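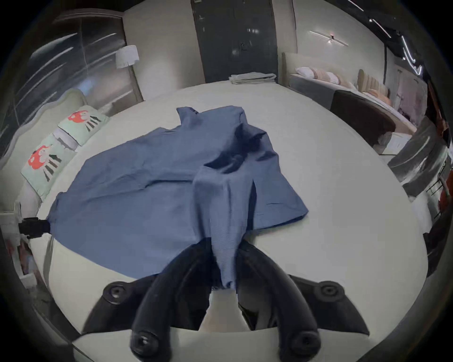
Sleeve pinched between the fingers, shirt spread out on the white bed.

4. Recording your first folding set

OK, you've charged the grippers and paired them with the Girno recorder (section 3, if you skipped it, and I would have too). Now for the part I like, which is folding clothes all afternoon and calling it work!

1. Lay the garment out. It doesn't have to be neat. I give mine a shake and let it land, because the Berisha model needs to see wrinkles and bunched collars as well as flat hems.

2. Open the fingers all the way, then close them all the way. Do this before every set so the recorder gets the full range.

3. Press the start button and wait for the beep. Hold still for a second after it, then reach in.

4. Pinch the cloth close to an edge. Move at the speed you'd use at home if you weren't in a hurry. If you miss, go back and try again without stopping the recording. A miss and a second try make a perfectly good example (I keep plenty of mine).

5. Fold, let go, back both grippers away from the cloth, and press stop.

6. Mess the garment up again and repeat. Aim for 60 recordings in a set, with a break after every 10. Your wrists will thank you.

Note: Two-handed folds need both grippers paired before you press start. If you pair the second one halfway through, the recorder drops its side and you'll have to do that take over.

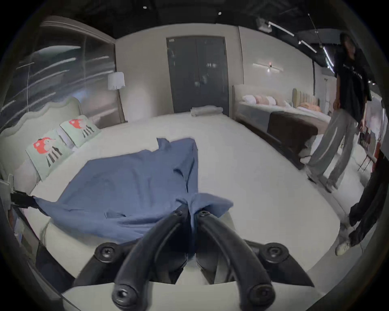
Do I have to fold the same way every time?
Pick one folding order for the set and stick with it, but let your starting point and your hand path wander a little. If you want to try a different order, start a new set and give it its own name.

Caution: Keep your own fingers away from the pivots while the jaws are closing. Also watch for buttons and zippers, which can jam between the tips. Open the jaws slowly to free them and don't yank.

7. After the last take, run the check in the Girno menu. It flags anything shorter than 6 seconds, and those are nearly always button slips, so go ahead and delete them.

8. Upload to the Prenden folder. Our first full batch came to roughly 2,000 recordings and took most of a night, so plug in the laptop before you leave.

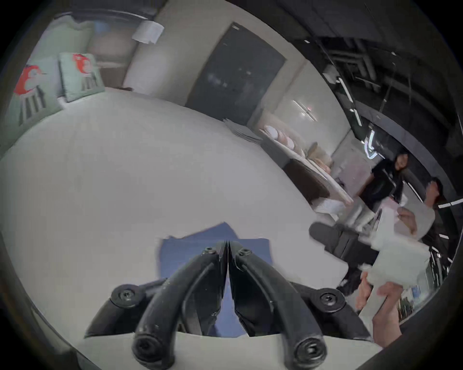
Fingers nearly touching, with the flat blue piece beneath them.

If the jaw reading drifts during a set, stop and repeat step 2. If it still drifts, put the gripper aside, tag it, and send a note to Elikem Abugri at the Oradham bench with the name of the set you were on.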